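# Borrowing the Paju colour tubes: your questions

Welcome, and thank you for stopping by! The Paju set is the most-borrowed thing in the Asow lending cupboard, and it's also the one that brings in the most letters, so I've tried to gather the usual questions in one place. If yours isn't among them, do write to me and I'll add it (I'm slow in July but I get there in the end).

— Kęstutis Kivi

## What comes in the set?

You'll get a blue plastic rack, a bag of clear tubes with pointed bottoms and green or yellowish screw caps, a small funnel, three droppers and a card of mixing ideas. The tubes have lines and numbers printed up the side, so you can measure straight into them and leave the kitchen jug alone. Food colouring isn't included. Any bottle from the baking shelf will do, and the cheap ones are often the strongest.

## Which colours should we start with?

Red and yellow, every time. They're cheerful, they're easy to tell apart across a table, and between them you'll have a whole family of oranges before anybody has lost interest. Make up one good strong red and one good strong yellow first, then let everyone add a little of one to the other. Blue is lovely too, but it takes over whatever you put it in, and I'd keep it back for the second afternoon.

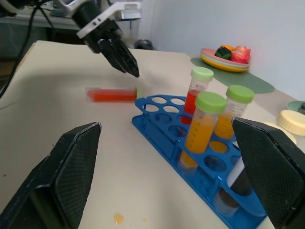

## How full should I fill a tube?

Stop at the 45 line at the very most. You want a bit of air left at the top so that you can tip the tube over and watch the colours run together, and so that it doesn't dribble down your sleeve when the cap comes off. For small children half full is plenty.

## Why won't the tubes stand up by themselves?

It's the pointed bottom. A tube like that is made to live in a rack, and if you put it down on a bare table it's very likely to go over and roll. Get into the habit of having the rack in front of you before you open the first tube — and keep it there until the last one is capped. If you do want to put a tube down for a moment, screw the cap on first and lay it on its side against something that won't move, a folded tea towel for instance.

## Is there a right way to put a tube into the rack?

Hold it near the top, just under the cap, and lower it straight down. The rack has holes on two levels, and the tip has to find its way through the lower one as well, so if it feels stuck halfway it has probably missed. Lift it a little and try again without pushing. Coming out is the same thing backwards: straight up until the tip is clear of the lower hole, and then you can tilt it as you please. Most of our spills in Brinitz have come from people tilting too early, and I include myself in that, as my good tablecloth will confirm.

It also helps to leave some holes free. A crowded rack is fiddly for big fingers and small ones alike, and you end up knocking one cap while reaching for the next.

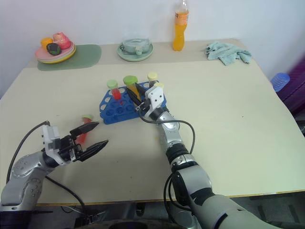
I like to keep the reds to one side and the yellows and oranges to the other, with a gap in between for whatever we're mixing at the moment. You may find another arrangement suits you better, and left-handed people usually do.

## Where in the house is best?

A plain, pale tabletop is ideal, as the colours show up so nicely against it. Push the usual table clutter back to the wall and give yourselves an open stretch in the middle. I wouldn't use carpet, or anything with an unsealed wooden top that you're fond of.

## The colouring has stained the table. What now?

Don't panic! Warm water and a drop of washing-up liquid, straight away, deals with most of it. Red is the stubborn one. A paste of bicarbonate of soda left on for a few minutes usually lifts what remains, but try it in a hidden corner first.

## How do I clean the tubes?

Rinse them under the tap, give them a go with a thin bottle brush and stand them cap-off to dry. The points hold on to a drop or two, so turn them upside down on a towel overnight. Please don't put them in the dishwasher.

## A cap has gone missing. Do we owe you anything?

Nothing at all, but do tell us. We keep spares in the Stiltel tin on the bottom shelf.

## How long may we keep the set?

You can have it for four weeks, and longer if no one else is waiting. Drop us a note before the time is up and we'll sort something out.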